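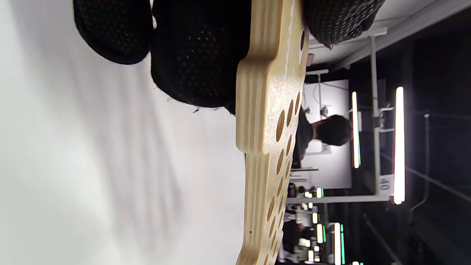 Tabletop and Miniatures Society - Student Projects

December 22, 2022 - by Haziq Tjoa

My project this term was to write a small skirmish game from scratch and get it played by people who weren't me. It's called Fitodine (the name came off a list of made-up planets I did in Year 9, and I've never found a better one) and it's for two players with a handful of models each.

What I wanted to find out

Most of the games I like take an entire afternoon, and half of that is waiting while the other person moves everything they own. So my question was whether swapping turns model by model would keep both players busy, or whether it would just get muddled. I also wanted it to work with whatever figures you've already got in a drawer, as I can't afford another army!

How it works

Each side picks a crew worth 400 points. You put one token per model in a mug, your opponent does the same, and whoever's colour comes out gets to activate somebody. Every model has 2 actions - move, shoot, hide, or have a go at climbing something. Shooting is one roll against the target's cover number, and I'm quite proud of that bit, because my first version needed three rolls and a chart.

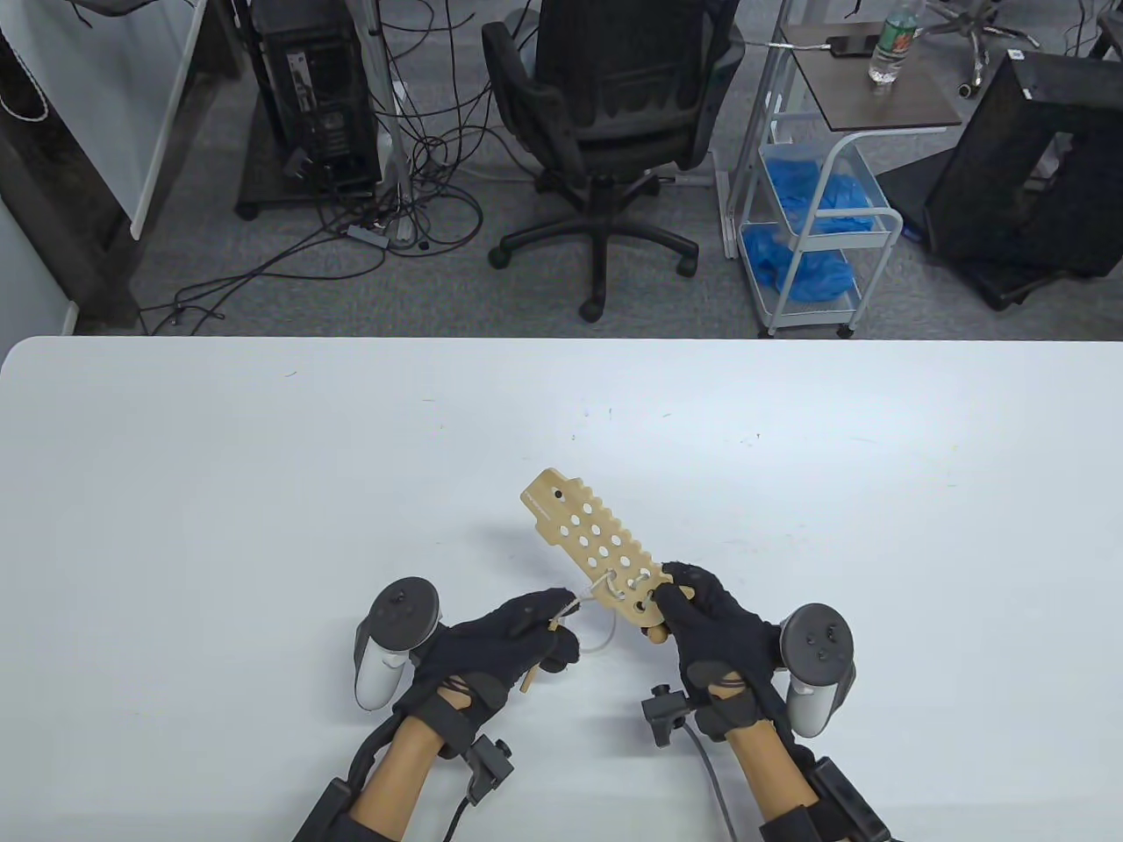

The climbing rules were another matter. Shahla Karimi played the Wattimena raiders in our first proper game and got her captain onto the water tower straight away, where she stayed for the rest of the evening picking off my lot. Perfectly legal, very annoying. After that I made it cost both actions to climb a level, and you lose your cover bonus if you shoot from the top.

Playtesting

Slamet Khoo ran the Revano militia and lost every time, so I think they cost too much. Fergal Gilmartin mostly argued about line of sight, but he was right about low walls and I've rewritten that page. The rules came out at 1,969 words, which still fits on a folded sheet if you don't mind small print.

What's left

The mug works well and everyone liked it, though a bad run of draws can leave you sitting there for ages. I'm going to try a rule where you can't be skipped more than twice running. The Futel crew hasn't been on the table at all yet - I haven't finished painting them, so they'll have to wait until February.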